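Plerley path rover – frequently asked questions

What is it?
A four-wheeled rover that follows footpaths without GPS. It was built on a bench at the Estgate shared workshop, with the motor mounts cut at home. The name Plerley covers the chassis and the software.

What does it weigh, and how fast does it go?
The finished chassis is heavier than planned, mainly on account of the battery tray. Speed is capped in software at up to 2 metres per second. We test at half that.

How does it find the path?
One forward camera. The software looks for the two long edges of the path and steers for the point where they meet. The wheel encoders supply distance.

Why wide lenses?
A narrow lens loses the near edges in a tight turn. The cost is curvature at the margins, which the calibration step removes. Print the board flat, fix it to something stiff and recalibrate whenever the lens has been touched.

Does it work on boardwalk?
Yes, with the deck profile loaded. Crosswise planks produce a strong repeating pattern that the default profile can mistake for an edge. The deck profile ignores lines running across the direction of travel.
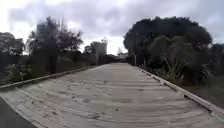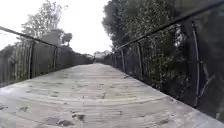
Grey planks in both; a low timber kerb at the sides in the first, railings in the second. Set edge_type to kerb or rail accordingly.

Aurel Neagu wrote in to say that rail mode drifted on his own build until he raised the camera mast by 100 mm, and that he would check mast height before touching any of the gains. His parameter file is now in the downloads folder under Skultisitz, the name of his rover.

Do stains and leaves cause stops?
Flat marks should not. If they do, lower the contrast threshold in steps of 2 and repeat the run.

Which motor controller do you use?
A Stöckli dual-channel board. Other boards will work if they accept serial commands. Set the watchdog to 500 ms – longer than that and the rover rolls on too far after a lost link.

Can I buy a kit?
No. The drawings and the parts list are on the downloads page.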